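Notes and labels for the Foltoler small-laundry set. Current as of the August revision. If you have an older copy, the `fold_state` column has changed meaning; see "Changes" near the bottom.

# Foltoler small laundry

Foltoler is a collection of labeled records about small garments between the dryer and the drawer: underwear, socks, washcloths, undershirts, and baby clothes. Each record covers one garment from the moment it leaves the pile to the moment it is set down folded, or set aside.

There are 986 records in this release. Of those, 299 are underwear, which is the largest single class and the one most people write to us about.

## Why small items

Most published folding guides start with a T-shirt or a bath towel. Those are large, mostly flat, and have obvious corners. A pair of briefs has three openings, a stretchy edge, and a double layer in the middle, and it comes out of the dryer twisted. The labels were written with that kind of item in mind, and a few of them make little sense for towels. We left towels out for that reason. Washcloths stayed in as an easy case for checking that a reader has understood the columns.

## Layout

```
foltoler/
 README.md
 records.csv
 vocab/
 garment_class.txt
 fold_state.txt
 edge_terms.txt
 stills/
 notes/
 odd_cases.md
 kinoshita_folds.md
```

`records.csv` is UTF-8, comma separated, with a header row. Empty cells mean "not recorded". A literal `none` means the labeler looked and there was nothing to enter.

## Columns

| Column | Type | Meaning |
|---|---|---|
| `record_id` | string | Unique, not sequential |
| `garment_class` | string | See `vocab/garment_class.txt` |
| `color` | string | Plain color word, main fabric only |
| `edge_held` | string | Which edge the garment is held by |
| `edge_tension` | string | `slack`, `even`, or `taut` |
| `fold_state` | string | See below |
| `inside_out` | yes / no / unsure | Judged from seams and labels |
| `end_fold` | string | Finished fold, if reached |
| `comment` | free text | Anything else |

## Fold states

- `piled`: in or on the pile, not separated
- `hung`: lifted clear and held by one or more edges
- `laid`: flat or nearly flat on the surface
- `part`: at least one deliberate fold made
- `done`: final fold, set down
- `aside`: taken out of the sequence (inside out, tangled, wrong class)

A garment can go back a state. If someone lays a sock down and picks it up again, the record gets a second `hung` line with the same `record_id`.

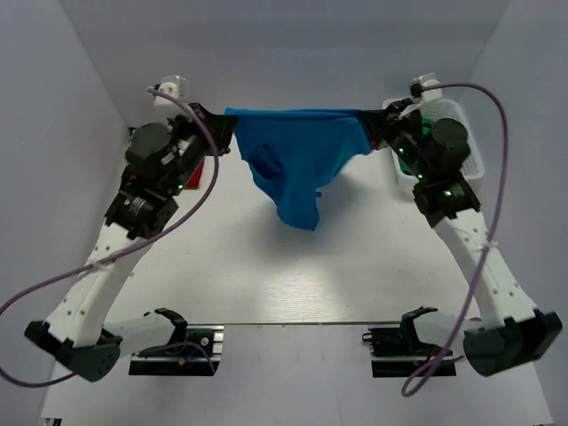
The `hung` state is where labelers disagree most, and nearly all of the trouble comes from the waistband. A band that is held at one point gives very little to go on, because the garment closes up and the leg openings disappear. Held at both ends and pulled straight, as with the bright blue cloth, the top edge reads clearly even while everything under it is still bunched. Enter `edge_held` as `waistband` and `edge_tension` as `taut`, and ignore the sag below the band. The fabric underneath has no bearing on the tension value. If the lower part hangs in a pouch and you can't make out the leg openings, write `legs not clear` in the comment and move on. Do not guess at front and back from the shape of the pouch.

Use `even` when the edge is straight but has visible ripple along it. Use `slack` when it dips in the middle.

## Garment classes

`underwear` covers briefs, boxer briefs, and trunks. We tried separate classes in the first draft and dropped them. Crumpled briefs and crumpled trunks are very hard to tell apart, and the class was mostly being filled in after the garment had been laid flat, so it was no use for the earlier states.

If an item looks like underwear but could be something else, such as swimwear or a child's shorts, enter `underwear` and put `class unsure` in the comment. Filter on that string if you need a clean subset.

`sock` is always a single sock. Pairs get two records, and the comment on each gives the other's `record_id`. Socks that came out of the dryer already balled together are `aside`.

`baby` is a catch-all for bodysuits, bibs, and sleepers. It is the weakest class and should be treated as such.

## Color

One word. `blue`, not `royal blue` or `bright blue`. Shadow inside a fold will often look like a second, darker color. Label the outer fabric only. Patterned garments get the background color and `patterned` in the comment. Where the band is a different color from the body, label the body and add `band:` plus the color to the comment.

## End folds

Three finished folds appear in the underwear class:

1. **Thirds.** Sides in, then bottom up toward the band. Goes flat in a stack.
2. **Tuck.** Sides in, bottom up, and the lower part pushed into the band. Holds together if dropped.
3. **Kinoshita.** A narrower version of the tuck that stands on edge in a divided drawer. Steps are in `notes/kinoshita_folds.md`.

The tuck and the Kinoshita look the same from the front once finished. Width is the only reliable difference, so `end_fold` is filled in from the fold sequence. Where the sequence is missing the cell reads `tuck_any`.

Washcloths are halved twice. Socks are laid flat and folded once toward the cuff. We do not label rolled socks.

## Checking

Every record was labeled once and then read over by Leonardo Colombo, who also wrote the edge vocabulary. Where he disagreed with the first labeler, the row went to a third person and the majority value was kept. A further 70 records were labeled again from scratch, without sight of the first labels. Most of the changes that came out of that pass were between `even` and `taut`. If your work depends on that distinction, consider merging the two.

## Known problems

- `inside_out` is `unsure` far too often for dark garments. Seams don't show well on black or navy.
- Thin elastic and wide elastic share one term, `waistband`. They behave differently when pulled.
- Fabric type isn't recorded. Cotton and synthetic blends are mixed throughout.
- A few comments use Breviline shorthand left over from the earlier labeling sheet. `WB` is waistband, `LO` is leg opening, `GS` is gusset. These will be written out in full when someone gets to them.
- Static cling between items is only mentioned in comments. Search for `stuck`.

## Changes

**This revision**

- `fold_state` no longer uses `held`. All `held` rows are now `hung`.
- `edge_tension` split out of the comment field into its own column.
- Mulley drawer sizes removed from the notes. They applied to a storage unit that is no longer part of the setup.

**Previous revision**

- Washcloths added.
- 2 duplicate records removed.

## Corrections

Send the `record_id`, the column, the current value, and the value you think it should be. Please send one correction per line. Disagreements about `edge_tension` are welcome but will be handled last.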